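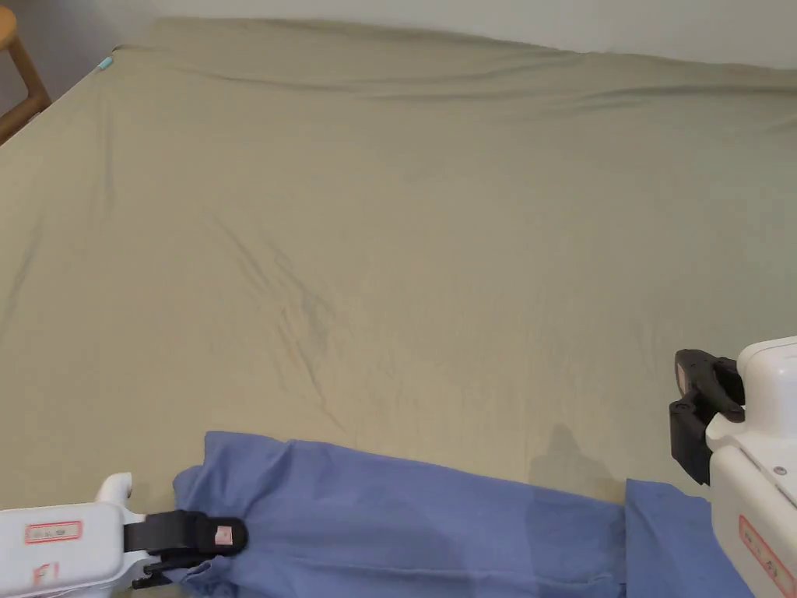
Project Report: The Legend of the Hermit of Luneck

Introduction

For our folklore and religion unit, each group had to pick a local holy figure and find out how the stories about that person grew. We picked the Hermit of Luneck, and I am so glad we did! There is very little written about him, but what there is turned out to be full of odd and wonderful details (a bell, a frozen well, a very stubborn goat).

What we read

We worked from 3 texts. The oldest is a short Life copied at the monastery of Isow, which gives the hermit no name at all and says only that he came "from beyond the river" and kept silence for 2 winters. The second is a hymn sung on his feast in December. The third is a printed collection of village tales from Briltunia, made much later, and this is where the goat comes in.

What we found

The Life is plain. The hermit prays, a sick shepherd visits him, and the shepherd walks home well. In the hymn, the shepherd has become 100 shepherds, and the well beside the cell freezes over everywhere except where the hermit drinks. By the time we reach the village tales he is almost a giant – he carries the monastery bell up the hill on his back while the goat tries to stop him.

My favorite part was comparing the healing story line by line. The shepherd's words of thanks are nearly the same in all the texts, even when everything else has changed. We think people knew that line by heart from church, and the storytellers kept it for that reason.

Problems

The Isow text uses a lot of shortened words, and we got stuck on the last page for days. We read one word as "bell" at first, but now we think it is "cell." That would mean the bell is missing from the oldest version completely – a big change to our chart, which we had to redraw.

Next steps

We would love to look at the hymn's melody and see if it was borrowed from an older feast. The Rawashdeh reading room has a songbook we haven't opened yet, and it is first on our list for the spring.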